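Inventory sorting in a small cleaning game: one big list or separate pockets?
Wullari Makers Help > Game design > Systems and menus

Posted by Halldóra Østergaard

Hi all! I've been lurking here since April and finally have something worth asking. I'm making a little 2D game called Flurenard, where you play the night cleaner in a run-down hotel. You go room to room, sweep, mop, find lost things under beds and slowly work out where the owner has gone. It's built in Grolico, mostly with the stock nodes, plus a bit of my own script for saving.

I love how it's coming along, but the inventory is turning into a mess. When I started there were maybe a dozen things you could pick up. Now there are 60, and they all sit in one long scrolling list. Tools, keys, letters, half-eaten biscuits, the lot. My brother had a go last weekend and spent more time scrolling than sweeping.

I can see two ways to go:

Keep one list, but add sort buttons (newest, name, type) and a favourites row across the top.

Split it into pockets, so tools go on the belt, papers in the apron, and everything else on the trolley. You'd only be able to open the trolley when you're standing next to it.

The second one feels so much more like the game I have in my head! Walking back down the corridor to your trolley is half the mood. But I'm worried it will get annoying by the third floor, and I've already got 35 puzzles that assume you can reach any item at any time. If I move things to the trolley I have to check every one of them.

Has anyone switched systems this late? And if I do, what happens to the old save files? I've got a few testers with long saves and I'd hate to wipe them.

Tools are the group I'm surest about. They get used in every single room and they're the ones with proper artwork, so whatever happens they need to be quick to grab.

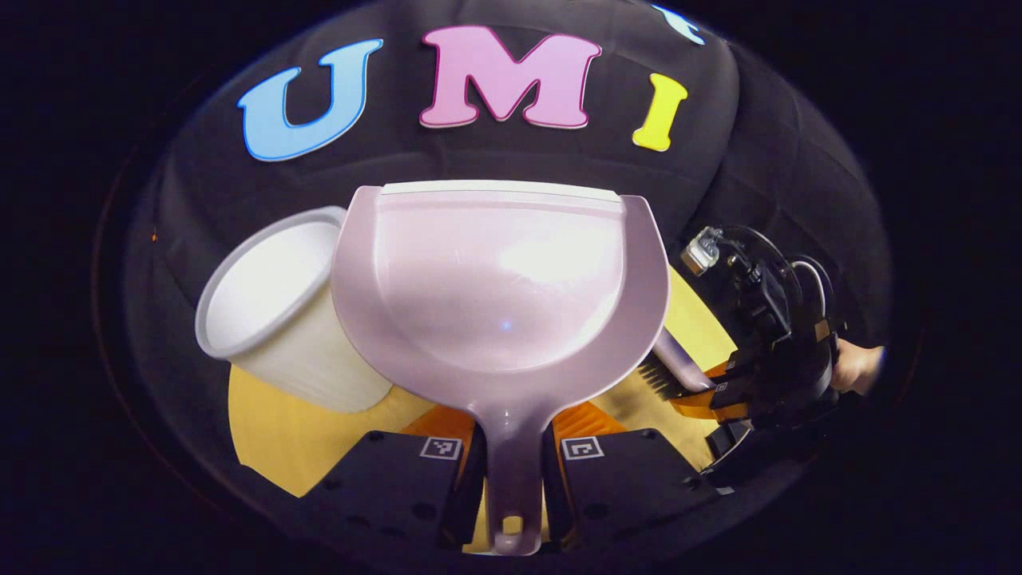
The pink dustpan, handle down.

The other groups I'm happy to shuffle. Letters only matter when you're reading them, and the biscuits are mostly there for fun (you can feed them to the hotel cat, who remembers which ones she liked).

Any thoughts very welcome, including "leave it alone and finish the game".

Posted by Lina Dabbas

Oh, I like the sound of this one! Go with the pockets. I did nearly the same swap in my fishing game, Løken, quite a bit later than I should have, and it was the best week of work I put into the whole project.

A few things I'd pass on from that.

Don't move the items themselves. Give each item a new field called "home" and let the menu decide where to draw it. All your items stay in one array under the hood, so your puzzle checks that ask "does the player have the brass key" keep working exactly as they do now. The only checks you need to look at are the ones where it would be silly for the player to use something that's down the hall on the trolley. In my game that turned out to be 3 puzzles, and I'd been dreading the job for a month.

For the saves, write a version number into the file if you haven't already. When the game loads a save with no version, treat it as the old kind, loop through the items, look up the default home for each one and fill it in. Then save it again straight away in the new format. Keep a copy of the old file beside it with a different name, just in case. Test it on your longest save first, as that's where the odd stuff hides (I had one tester carrying a fish I'd deleted from the game months earlier, and the loader fell over on it). If an item isn't in your table any more, skip it and write a line to the log.

On the walking back and forth: let the trolley follow the player between floors by itself. So you'd walk to it within a floor, but when you take the lift it's already waiting when the doors open. You keep the mood and lose the worst of the trudging. You could also let the player whistle for it as a late-game upgrade, which I think would be very funny in a hotel at two in the morning.

For the belt, I'd cap it at whatever fits on screen with no scrolling at all and bind the slots to the number keys. If the art is good, draw it big! People enjoy looking at their tools. I'd turn them all the same way too, handles down or handles up, so the row reads neatly at a small size.

Please post a build when you've got one, I'd love to meet the cat.

Posted by mopbucket70

just do sort buttons. took me an afternoon. pockets look cool but people forget where stuff is

Posted by Halldóra Østergaard

Lina, thank you so much, the "home" field is such a tidy idea and I can't believe I was about to move everything into separate arrays. I put it in last night and the old saves load! One of them did complain about a missing umbrella, so the skip-and-log bit has already earned its keep.

I'm going to try the trolley waiting at the lift next. The whistle is definitely going in.

mopbucket70, fair point about forgetting. I might do both and put a search box on the trolley screen, with a sort button beside it. The loader has 70 lines in it now and could do with a clean-up, so if anyone wants to look it over I'll paste it in the scripting section tonight.

Posted by Lina Dabbas

Yes, paste it! Put the Grolico version you're on in the title too, as the file functions changed their names a while back and you'll get better answers that way.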